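Brimalell's bin rounds are changing, so get your bags ready

Well, it's finally happening! After what feels like years of leaflets and grumbling, Brimalell is getting its new rubbish collections in April, and I went along to the drop-in evening to find out what it means for those of us who can never remember which week is which.

The big change is that general waste goes from every week to every fortnight, with food scraps picked up weekly in a little lidded caddy. Cimik, the firm taking over the rounds, is starting with 138 streets on the east side of town (mine included, hurray) and the rest of us, or rather the rest of you, will follow over the summer. Bags and bins need to be out by 6.30 in the morning, which had a few people muttering into their tea.

Flats are a bit different. If you're in a block with a shared store you'll carry on using black bags, but they have to be tied at the neck and no bigger than 100 litres. Anything over that gets left behind with a sticker on it, and I've had enough stickers from the parking people, thank you very much.

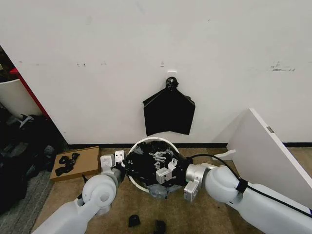
A black bin bag hanging on a white wall.

Caddies are free and come with a roll of 30 liners. After that you buy your own, and Fukeo on the high street told me they'll be stocking them by the till (newspaper is fine too, if you're the folding sort). Garden waste stays as a paid extra at £35 a year, same as now, and you don't have to sign up again if you already pay.

I asked about nappies, as did nearly everyone in the queue behind me! There'll be a separate weekly bag for those, but you have to ask for it, and the forms are at the library desk or on the Cimik website. Calendars should drop through doors before the switch. Mine is going straight on the fridge.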